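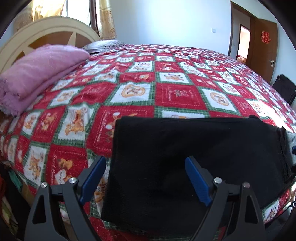

Speaker notes: Forecasting linen and supply demand in a mid-size hospital
Orathai Phetsri and Paweena Ratanaporn, Pluvitholm

Start with the budget line. Linen and soft goods sit under support services at most hospitals, and the number for next year is usually this year's number plus a percentage. The Pluvitholm project replaced that with a demand model driven by bed census and case mix. Everything in the category is in scope, down to the plain items with no code of their own. A folded black cloth like the one on the opening slide is a good case: dark, soft, low cost, and in most item masters it would land under "textile, other." Ask the room how many have an "other" line and how large it is. Take two or three answers and move on.

Slide 2. Scope and data
Hospital size is 400 beds. The model covers inpatient units, the emergency department and day surgery. Outpatient clinics are excluded because their orders go through a separate contract.
Input one is the midnight census by unit. Input two is the procedure schedule. Input three is the issue log from the linen room, which records what left the room and which unit received it.
Point out that the issue log measures supply and that we are using it as a stand-in for demand. Units that expect a shortage order extra and store it. The log cannot separate that from use. Come back to this on slide 5.

Slide 3. Item master cleanup
We began with 209 active item codes. Many were the same product entered under two pack sizes. After merging, 128 codes remained.
Paweena takes this part. Explain the merge rule: same function, same fabric weight, same laundering route. If any of the three differed, the codes stayed separate. Color was not used as a merge key except where a unit had a written policy on it.
Mention that the cleanup took longer than the modeling. Planning teams should put it on the schedule as its own phase with its own end date.
If someone asks about software, Cletness was the inventory system in place and we did not change it. The forecast was built outside it and loaded back as par levels.

Slide 4. Model structure
Keep this short. The base model is a regression on occupied bed days, fitted separately for each unit type. Surgical units get a second term for scheduled cases. The emergency department gets a term for arrivals and a term for boarding hours.
Forecast horizon is 8 weeks, updated weekly. Longer horizons were tested and dropped. The procedure schedule is not firm enough beyond that point to add information, and the forecast falls back to the seasonal average.
Low-volume items are pooled by group and then split by recent share. Single-item forecasts for those codes were unstable.
Do not read the equation aloud. Leave it up for a few seconds and say it is in the handout.

Slide 5. What the log hides
Return to the stand-in problem. Three sources of error, in order of size.
First, unit stockpiles. A shelf count at the start of the project found stock in places that were not storage locations on any plan. We treated the opening count as a one-time adjustment. It needs to be repeated twice a year.
Second, losses. Items that leave with a patient on transfer are logged as issued and never as returned. The receiving hospital may send back a different item or none.
Third, substitutions. When bath blankets run out, units take flannel sheets. The log shows high demand for sheets and low demand for blankets, and an uncorrected model will learn that pattern. Our fix was to flag every stockout day and leave it out of the fit - simple, and good enough for this purpose.

Slide 6. Rollout
The Fontana wing went first. It has stable census and one charge nurse group per shift, so feedback came through a short chain. Par levels changed in April. The old levels stayed posted next to the new ones for the first cycle so that staff could see the difference and object to it.
Most objections concerned nights. The delivery run left the linen room at 2 p.m. and the new levels assumed it arrived on the units promptly. On some floors it did not. The fix was a change to the route, with no change to the model.
Orathai to cover the escalation form here. One page, filled in by the unit, answered by the planner before the next run.

Slide 7. Limits
State these plainly.
The model does not predict surges. It responds to them one week late. A surge stock has to be sized by a separate method, and that decision belongs with emergency management.
It does not price anything. Cost per occupied bed day can be calculated from the output, but contract terms vary and the comparison between sites is weak.
It was fitted at one hospital. The structure should transfer. The coefficients will not.

Slide 8. Questions we expect
On staffing: the forecast takes one planner half a day per week, including review of flagged codes.
On vendor-managed inventory: the same three inputs are needed, and the contract should state who owns the issue log. The outside service we reviewed, Instead, asked for read access to the census feed. Legal review of that request was still open when these notes were written.
On disposable products: out of scope. The method applies if issues are logged by unit.

Leave the last slide up with the handout link. Collect the microphones before the next session's speakers come to the front.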